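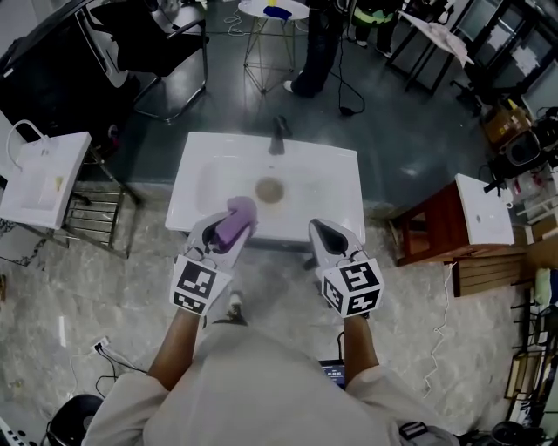
# Antigos engenheiros da Darnier lançam Vundby, empresa de acesso remoto para pequenas organizações

16 de julho de 2024

Um grupo saído da Darnier, fabricante de software de acesso remoto, apresentou a Vundby, uma nova empresa dedicada a ligações seguras a postos de trabalho para organizações com menos de 200 utilizadores. O primeiro produto, com o nome Rirkero, está em testes fechados e deverá ficar disponível ao público em setembro.

A Vundby foi constituída por três engenheiros que trabalharam na equipa de protocolos da Darnier. Dois deles saíram quando a empresa decidiu juntar essa equipa à de virtualização de servidores. O terceiro passou entretanto pela Asante, consultora de redes que agora entra no capital da Vundby com uma participação minoritária. O valor do investimento não foi divulgado.

## O que faz o Rirkero

O Rirkero permite abrir, a partir de um computador pessoal ou de um tablet, as aplicações instaladas numa máquina do escritório. A sessão corre na máquina de origem e só as alterações do ecrã são enviadas pela rede, comprimidas e cifradas. Segundo a Vundby, o protocolo foi escrito de raiz e não usa código da Darnier.

O servidor pode ser instalado em Windows ou em Linux. A versão de testes suporta até 32 sessões em simultâneo por servidor, limite que a empresa conta manter no lançamento. Quem precisar de mais terá de acrescentar um segundo servidor, com repartição automática de carga entre os dois. O cliente para macOS existe, mas ainda não imprime em impressoras locais.

A autenticação em dois passos vem ligada de origem e não pode ser desativada pelo utilizador. O administrador pode definir horários de acesso, bloquear a cópia de ficheiros e consultar um registo das ligações. Não há, por agora, integração com serviços de diretório externos. As contas são criadas à mão ou importadas de um ficheiro CSV.

## Licenças

A licença será anual e cobrada por sessão simultânea, independentemente do número de contas criadas. Um gabinete com muitos colaboradores a tempo parcial paga, assim, apenas pelo número máximo de pessoas ligadas ao mesmo tempo. Os preços serão publicados no dia do lançamento. As organizações que participam nos testes poderão continuar a usar a versão atual sem custos até três meses depois dessa data.

A assistência técnica por correio eletrónico está incluída em todas as licenças. O atendimento telefónico será vendido à parte, através da Asante, que ficará também com a instalação nos clientes que a pedirem.

## Relação com a Darnier

A Darnier confirmou a saída dos engenheiros e afirmou, numa nota curta, que não tem qualquer ligação comercial à nova empresa. A mesma nota lembra que os contratos de trabalho incluem cláusulas de confidencialidade, sem indicar que tenha havido incumprimento. A Vundby respondeu que o projeto só começou depois de terminados os prazos previstos nesses contratos.

As duas empresas dirigem-se, para já, a clientes diferentes. A Darnier vende sobretudo a bancos, seguradoras e serviços públicos, com instalações de milhares de postos, e deixou de comercializar a edição para pequenas empresas no ano passado. Vários revendedores que trabalhavam com essa edição estão entre os primeiros contactos da Vundby, que prevê assinar com eles acordos de distribuição antes do lançamento.

A nova empresa trabalha num escritório partilhado com a Asante e tem vagas abertas para programadores de C++ e para um redator técnico. O manual de administração está disponível em inglês. A tradução portuguesa está em revisão e será distribuída com a versão final.

As inscrições para os testes continuam abertas a organizações que disponham de um servidor próprio e de uma ligação com endereço IP fixo. O pedido é feito no sítio da Vundby e a resposta é enviada por correio eletrónico, com as instruções de instalação e uma chave provisória.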